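Home | Entries | Projects | Archive | Contact

Sep 14, 2021

Filed under: Work diary, Perception, Wiping

Spent the morning on the coverage map again. The Twal build from last night finished without errors, so I could go straight to replaying clips instead of fixing paths. Coffee first, then 118 clips through the hand tracker. The tracker is fine. It has been fine since July and I should stop blaming it.

The trouble is still the step after. We take the hand track and the outline of the surface and try to paint a map of which parts have been wiped. The first version simply took the footprint of the cloth and marked everything under it as done. That works on a countertop with long straight strokes. On small tables people scrub in arcs, lift the cloth, fold it, come back over the same spot, and the map ends up claiming nearly the whole top is clean while the debris channel says otherwise. The two maps are supposed to agree at the end of a clip. On the small furniture set they disagree in 72 clips, and I went through the worst of them one at a time before lunch.

The bedside table clips are the ones I keep going back to. Brown wood-grain top, white specks on it, a striped cloth. The specks are easy for the debris channel, bright on dark. The cloth is harder because the segmenter likes plain cloths. With black and white stripes it splits the thing into pieces, keeps the biggest piece, and then the footprint is too small by half. When the cloth is wadded up in the hand it gets worse, as the stripes bend and the dark ones get taken for shadow.

I pulled one frame to pin over the desk while I worked on it.

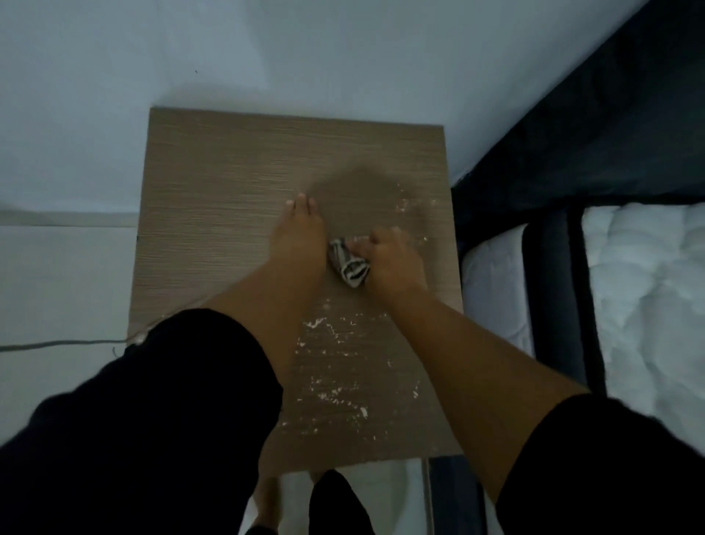 Bedside table, striped cloth in the right hand, left hand flat on the top. Darker patch toward the wall, specks still to go at the front.

What I want from a frame like this is three labels on the surface: wiped, not wiped, and under a hand or arm. At the moment we only have the first two. Whatever the forearms cover gets whichever label it had last, and if it never had one it goes to wiped by default. That default was mine, from the first week, and I had forgotten about it. Changed it to unknown. Reran the small furniture set and a good part of the disagreement went away, though I did not keep a proper count before I changed the next thing, so I will have to run it again tomorrow with only that change.

The next thing was the damp-looking patch. There is a darker area around the cloth in the frame, and the grain looks softer in it. I had been treating that kind of darkening as noise and normalizing it out before the debris channel. Today I kept it and fed it in as its own layer. It is a decent hint for where the cloth has passed. It fails on white tops and I would guess on anything glossy. It also fades as the surface dries, so it can only add to the map and never take away. Wrote that rule into the config with a comment so I don't undo it in a month.

The left hand is the other open question. It is pressed flat, fingers toward the wall, and I read it as holding the table steady. The planner has no idea what to do with that. It sees two hands near the surface and tries to give both of them a wiping path. For the Coveck arms we want a second role, a brace, with a contact point and a force limit and no path. I sketched the message type for it. Five fields, may come down to four. The force limit should be looked up per piece of furniture, but I have no table of values yet and used a placeholder of 2 for everything, which is in no unit worth defending.

After lunch I moved to the viewer. Sevlow still drops the overlay when you scrub backward past a keyframe. Found it: the cache was keyed on frame number and not on clip plus frame number, so ticket 429 can finally be closed. It was a one-line fix and a long afternoon to get there. Also made the unknown label gray, as it was coming up in the same green as wiped.

Jalen sent over the schedule for the next round. They want the table task in the first block, before floors. Fine by me – the table code is closer. I asked for more dark tops and more patterned cloths and got a yes on the cloths.

For tomorrow: rerun small furniture with only the default changed. Train the segmenter with stripes in the mix, even if it is just pasted stripes for now. Write the test for arms crossing the surface. Look at why the edge of the top gets lost when there is a pale floor on one side and bedding on the other, I saw it jump twice today and ignored it.

Left at six. Build is running.

Previous entry | Next entry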